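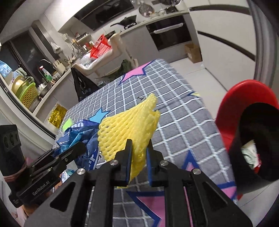
Subject: Re: [grippers] Foam pads or bare jaws for light, springy items?

On the Trellolham list in January, someone at the Sirnesthorpe lab wrote:

> We are picking jaw pads for the hand-held units and would like to hear
> from anyone who has run soft pads against bare jaws on packaging and
> kitchen things. Our bare jaws drop thin bags a lot. Do pads fix that, or
> do they just hide the object from the camera? Also, how long do they last?

We ran this comparison last month, so I can give you our numbers. Same hand-held gripper both times, once with the bare jaws and once with the blue foam pads. We did 154 grasps per setup, all at a kitchen table, on plastic bags, foil bags, paper and the foam mesh sleeves that fruit gets packed in.

Bare jaws: 55 drops. Padded: 8. Most of the bare jaw drops were foil and thin plastic, same as yours.

The mesh sleeves were the odd case. They never slipped with either setup, but with pads they sometimes hung on after the jaws opened. Foam on foam grabs. If you need a clean release, open wide and wait a moment before you pull back. On the bare jaws they let go right away.

On the camera question – yes, you lose a little. The pads cover the contact line, and with something crumpled like a sleeve the object rises above the jaws and blocks part of the view behind it. We moved to thinner pads from Pranetti and that helped more than changing the camera angle did. I would try that first.

Wear: we got 4 weeks out of a set before the edges started to peel. The glue went before the foam did. Wipe the jaw faces with alcohol before sticking on new ones.

One thing we have not tested is the pads on anything greasy. The Mtshali people said they planned to, so maybe they can answer here.

I can send the log sheet if you want it. It has the drops listed by item for both setups.

> Also, does anyone reset the jaw zero after changing pads?

Yes, every time. Skip it and the closed width reads wrong by the thickness of both pads.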